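4.2 Bench set-up and the two finger sets

The comparison in this section concerns fingers. Both hand-held grippers share the same body, the same trigger and the same firmware; what changes between conditions is the last few centimetres, where all the trouble lives. The Harnero set is narrow and stiff. The Stondum set is wider, a little softer, and was recommended to us by everyone who had not yet used it.

Operators worked with one gripper in each hand over the bench shown in Figure 3. The ball task came first. We chose it as a warm-up on the grounds that a ball has no wrong way up, and then spent most of June learning how many wrong ways there are to let go of one. Each operator completed 8 practice runs before any data were kept, a figure settled on when Dougal MacRitchie declined to do a ninth.

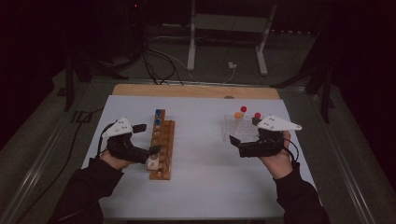 Figure 3. Ball task, both grippers in use. The wooden peg rack is on the left of the bench and the clear plastic rack on the right.

4.3 Ball task results

We logged 3,000 attempts, of which 627 were failures by the rule in Section 3 (ball dropped, ball placed in the wrong hole, or operator audibly giving up). The failures split unevenly. With the Harnero fingers most came at the moment of grasp, as a narrow tip on a round object leaves little room for error and the ball tends to leave in whichever direction is least convenient. With the Stondum fingers the grasp was nearly always good and the release was poor: the wider pad clung on and lifted the ball back out of its hole as the hand withdrew.

Averaged over the whole task, the two sets are hard to tell apart. We would discourage readers from averaging over the whole task.

4.4 Tube task

Tubes were held to be the harder case, so we expected the gap between finger sets to widen. It did, though in the opposite direction from the one we had written down. A cap gives the fingers something to close on, and the clear rack gives the operator very little to look at. Laiba Gilani, reviewing the wrist recordings, found that most poor approaches began with the operator lining up on a reflection. The printed position labels helped where they could be read. Tubes also lean in their holes, which meant that an approach learned on an upright tube had to be learned again for its neighbour.

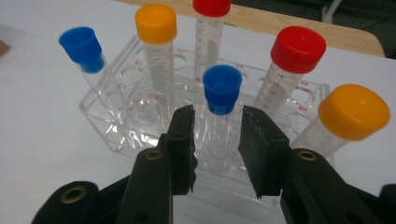
Wrist view

Figure 4. Tube task from the gripper camera, with a blue-capped tube between the two fingers.

From this viewpoint both fingers stay in shot during the approach, which made late corrections easy to find in the recordings. Operators made more of them on tilted tubes than on upright ones, whichever fingers they had. They also reported the tilted ones as "fine". We have kept the questionnaire data but place no weight on them.

2 operators asked to keep the Stondum fingers for the tube task and swap to the Harnero set for the balls. The logs support them, and we have adopted the arrangement for the controller trials in Section 5.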